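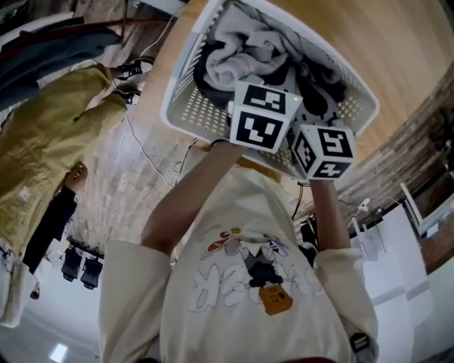
So I finally gave up on the washer in my building and started hauling everything to the laundromat over on Herrera, and I have to say, I kind of love it?

I went at 6 in the morning the first time, figuring I'd have the place to myself. Wrong! There's a whole early crowd, and they all have their favorite dryers (mine is now the second one from the back, it runs hot). A full load of towels takes 40 minutes, and that's the longest I've sat still with a book since we moved to Zolville.

I've also quit buying fabric softener. My towels soak up water again, my gym stuff smells better, and I don't miss that fake lavender one bit.

Next up is the comforter, which I've been putting off since August. The big machine costs 2 dollars more and I'm told it's worth it. If you've washed a down one and lived to tell about it, leave me a comment, please!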